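Workshop notebook, tokens and small metal
September, begun 9.40

Continuing with the Astthorpe canteen tokens. The tray came back from the photographing table yesterday with the numbers in a different order from my list, so the first half hour went on putting them right. I write the numbers again in pencil on the envelopes, ink goes through the paper.
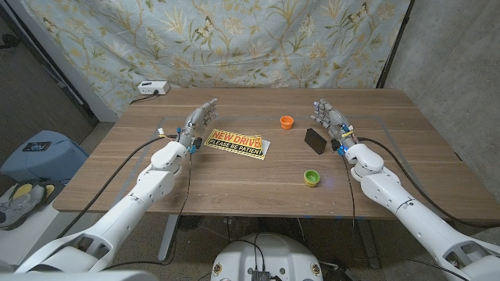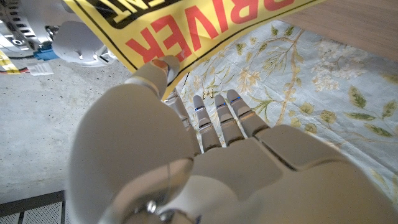
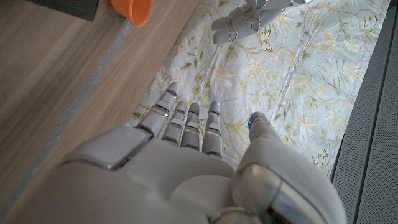
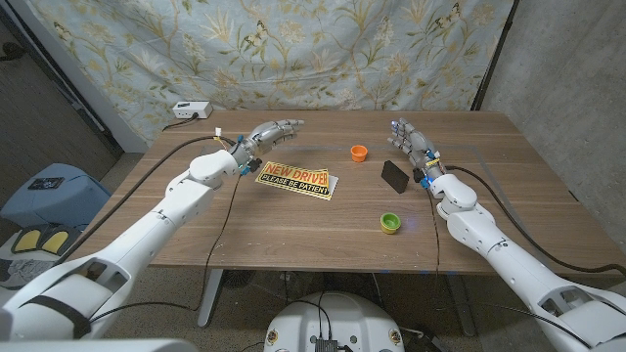 Robot hands, four views.

The lot has 147 pieces. By my list 87 are brass and the rest are a white metal, which I took for zinc in the spring and am now less sure of. The weights of the white ones are not regular. Two of them are magnetic, weakly, and they have the same die as the others. I have put these two in a separate envelope marked "ask". Please do not return them to the tray.

The legend is GOOD FOR 1 LOAF on one side and ASTTHORPE CANTEEN on the other, with a small wheel between the words. In the brass ones the wheel has eight spokes. In the white ones I can find only six, but the surface is poor and on several pieces I would not swear to it. If the six is correct there were two sets of dies at least, and the old catalogue card ("one issue, two metals") must be changed. I do not change it yet.

Number 16 is the one with the hole. The hole was made from the back, one can feel the raised edge on the front. It is not centred and it goes through the second O of LOAF... no, I correct this: through the only O of LOAF, the other O's are in GOOD and FOR. Somebody maybe wore it on a string, or it was cancelled. The Pattinasarany collection list has a holed piece also and calls it "cancelled" without saying why. I would like to see that piece before I repeat the word.

Cleaning. I tried the usual order on three brass pieces of bad quality: soft brush dry, then deionised water with one drop of the neutral detergent, then rinse two times, then alcohol, then warm air. Piece 1 and piece 2 are good. On piece 3 there is green powder under the rim which came back after the drying. This is the same powder we had with the Nosten buttons. I stopped there and put it in the dry box with fresh silica gel. No more water on any piece that shows green, until the box has been closed for some weeks and we see how it behaves.

Do not use the glass fibre pen on the letters. I did it on one piece last year and the lines can still be seen under the lamp.

11.15. Looked at the canteen ledger (photocopy, the original is at Kunetti). On the page for the opening month there is an entry "checks, bread, 1168, from maker", and no name of the maker. Later the ledger says "checks" again but without number. If the second entry is a new delivery it would fit with two dies. But "checks" can also be the tokens coming back from the baker for payment, the clerk uses the same word for everything. The columns must be added to know. I did the first four pages and my sum is different from the clerk's by eleven pence, so either I misread a 7 or he did.

After lunch: weighing. The small balance moves when the door of the corridor opens, so I waited each time for it to become still. White pieces finished, brass up to the letter F envelopes. The figures are on the loose sheet, to be copied here.

To do
- copy the weights
- photograph both wheels at the same scale
- write to Pattinasarany for the holed piece, front and back
- order polyester envelopes, the small size, the last packet is open
- ledger pages 5 to 12
- check the silica gel, it was already turning pink on one side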